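Sorting out the timestamps, finally

July 2023

I said in March that I would write up the replay tool once it stopped falling over. It has mostly stopped, so this is the write-up.

Some background if you have not read the older posts. I am trying to learn a shirt-folding policy from hand-held gripper recordings. Each recording is a fisheye video plus a log of positions and finger widths. Buditix is my name for the code that reads both, lines them up and writes out something the training script can use. Odby is the viewer that sits on top of it. Neither is clever. Most of the work is bookkeeping.

The problem I had all spring was lag. The video and the width log are stamped by different clocks, and I had been correcting for that with one fixed number, 40 milliseconds, measured once and then left alone. It was fine for slow movements. For anything quick, such as pinching a bit of fabric, the log said the fingers were closed while the video still showed them open. The policy learned this faithfully and shut its fingers too early.

The fix was to measure the gap for every recording. Both fingers carry a square tag, so I find the two tags in each video frame, correct for the lens, and work out how far apart they are. That gives me a second width signal, taken from the video itself. Then I slide one signal against the other until they agree best, and store the offset with the recording.

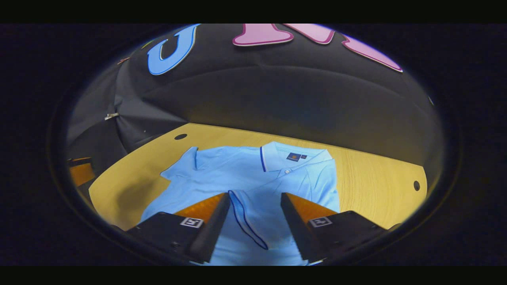
Robot software

Polo shirts have been good for testing this. The one I have been using is light blue with a navy edge on the collar, and a thin dark line on pale cloth is easy to follow by eye when I step through frames in Odby. If the offset is wrong I can see it straight away.

I ran the new code over 200 recordings. It found a sensible offset in all but 19 of them. The failures were nearly all ones where a tag was hidden by cloth for too long, or where the fingers hardly moved, which leaves nothing to line up. I now throw those out automatically and print a line saying why. The longest recording in the set is 1829 frames and it goes through without trouble, although Odby is slow to open it.

Two smaller changes went in at the same time. The lens correction now uses the proper fisheye model (I had been using the ordinary one and hoping), which matters most when a tag is well away from the middle of the view. And the viewer draws the width as a graph under the video, with both signals on it. I should have done that first. It would have saved me several evenings.

Still on the list: the position log has its own delay and I have not touched it. I also want to retrain with the new offsets before changing anything else, so that I know which change did what. The training machine is busy until the end of the week.

Filed next to this: notes on the config file format, which has changed again. Old files will load but you will get a warning.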